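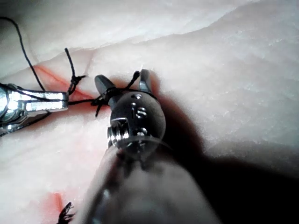

Suturing robot gets a new upkeep routine

September 22, 2018

Griffiths has changed how it looks after the suturing cell it runs on synthetic tissue pads. The two jaws and the clear housing behind them now get checked for snagged thread every 51 stitches, down from 76. Zultent, which services the arm, says the parts should last 2000 stitches between swaps.

Maybe. Black thread can still bunch up at the base of a jaw, and clearing it is a job for a person with tweezers — a cost the service plan leaves out. Griffiths has not released its downtime logs since June.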